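Visit to the Prindach lab, Wumthorpe

We got to Wumthorpe in October with a group from Ullow. Rasa Rimkutė met us at the door and took us straight through to the tables. Her team teaches robot arms from demonstrations made with hand-held grippers, so the person does the task and no arm is needed until testing.

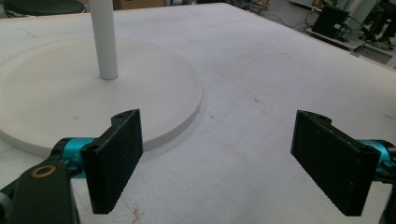
The result she wanted to discuss was about variety. One policy was trained on 153 demonstrations from a single table, another on the same number spread over 26 layouts. On tables new to both, the first managed 30 per cent of trials and the second 70. Rui Caldeira asked about lighting, which they have not tested separately.

We had tea and then went on to Valente for the afternoon.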